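Trondenov's upstairs office reopens after a winter of dust sheets

Print this story | E-mail this story
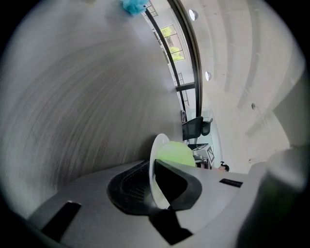

I've walked past the Trondenov building for years and had never been upstairs, so when they said come on up, I was at the door by 9 a.m.! The second-floor office is back in use after a refit that ran from November into spring, and it's a nice spot to work — ceiling lights set in neatly, a tall window with a tree right outside, black office chairs that roll without squeaking (I tried one). Cadwaladr did the work, all 3,000 square feet of it. There are 40 desks now, up from a cramped handful, and the old carpet is gone. Staff moved their monitors back in last week.

Print this story | E-mail this story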